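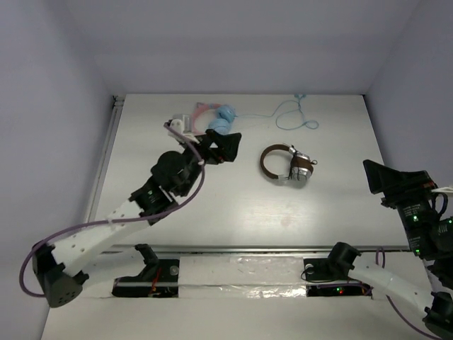 Is it worth paying more for wired headphones if they're only going to be used around the house?

It depends mostly on how long you wear them at a stretch. For an hour or so of schoolwork or a movie a cheap pair will do the job perfectly well, and for anything longer than that the extra money goes into comfort, and I'd spend it.

Undari and Mivero wired headphones, a review of both
By Naa Amissah
23 September 2020
277 shares | 15 comments

I have been meaning to write this one for ages. We've ended up a two-headphone household this year, what with my daughter doing so many of her lessons on the computer and me doing my transcription work at the other end of the same kitchen table, and I've had so many messages asking which ones we use that it seemed kinder to put it all in one spot. (Hello to everyone from the school group, especially Darren, who has asked me three times. Sorry, Darren!)

The two pairs are the Undari, with the pink headband and light blue cups, which cost me $20 at Grendness, and the Mivero, the brown and silver ones, which were $107 from the same shop. I paid for both out of my own purse. I know it's a bit silly to compare a pair that costs what a couple of sandwiches cost with a pair I had to think about for a fortnight, but these are the two I've lived with, and I swap between them more often than I ever meant to.

The Undari first

I'll admit I chose these on colour. Nhyira is eight and would have worn anything so long as it was pink, and the pale blue next to it is really very pretty, like the inside of an old-fashioned lolly jar. The cable is the same light blue, which I thought was a nice touch, and it also means I can spot it straight away on the floor before I run a chair over it.

The sound is fine. I want to be fair here and say that fine is a perfectly good thing for $20 headphones to be. Voices come through clearly, so teachers and audiobooks and those endless videos about horses are all easy to follow. Music is thinner. Anything with a lot of bass goes a bit papery if you turn it up, and I wouldn't want to listen to a whole album on them, though Nhyira has no such complaint and sings along at the top of her lungs.

They're light, too, and that counts for a lot on a small head. She's had them on for a whole morning and forgotten to take them off for lunch. On me they're another story! I can get them to fit, but after 15 minutes I feel a squeeze just above the ears and start fidgeting. If you're buying for a grown-up, or for a teenager with a good thick head of hair, please try them on first.

My one real grumble is the cable. It's thin and it remembers every bend you've ever put in it, so if you wind it up small and put it in a drawer it comes out in loops and stays in loops for the rest of the day. I've gone over to winding it loosely, in big lazy circles, and it behaves better that way. I'd also teach children from the start to pull on the plug and leave the cord alone, as there isn't much to it.

And now the Mivero

Oh, I do love these. I'd been putting off buying a decent pair for years, and my sister-in-law Esi finally lent me hers over a long weekend, knowing full well what would happen. I ordered mine before I'd given hers back.

What you notice first is how much calmer everything sounds. With the Undari I'm forever nudging the volume up and down to catch a mumbled word, and with these I set it once and leave it. I type up interviews for a living, and half the people I listen to seem to have been recorded inside a biscuit tin, so this has been a real kindness to me. Music is lovely as well, particularly piano and anything with a double bass in it. My father's old highlife records (well, the digital copies) sounded so warm that I stopped working and made a cup of tea and just listened.

They look handsome, I think, with the dark brown band and the shiny silver on the cups, and a bit of silver metal at the hinge to match. I'll warn you that the shine collects fingerprints like nothing else. I keep an old glasses cloth in the desk for it. If that sort of thing drives you mad, you might be happier with something duller.

Comfort is where the money went, in my opinion. I can do a full afternoon in these with a short break in the middle, and my glasses don't dig in. They do get warm around the ears by the end, and I wouldn't choose them for a hot January with no air conditioning. They're heavier as well, and Nhyira finds them too big, which suits me very well.

The black cord is thin, thinner than I expected at the price. It hasn't given me any trouble, and it tangles less than the light blue one does, but I'd have been happier with something sturdier at $107 and I told the shop so in my feedback form.

So which would I buy again?

Both, in their own places. The Undari are a good, cheerful, inexpensive pair for a child who'll outgrow them or sit on them eventually, and I wouldn't lose any sleep over replacing them. For a grown-up who wears headphones to work, I'd save up for the Mivero, or wait for a sale. Grendness had them marked down for a few days last September and I'd hope they'll do it again. I'd skip the Chaimongkol pair that sits between the two on the shelf. I tried them in the shop and found them stiff, and the sound wasn't enough of a step up from the Undari to tempt me.

If you've had either pair for longer than I have, do leave a comment and tell me how the cords have lasted. I'll add a note here if one of mine gives out.

15 comments | Share this review
Contact Naa | © 2020 Naa Amissah | Back to top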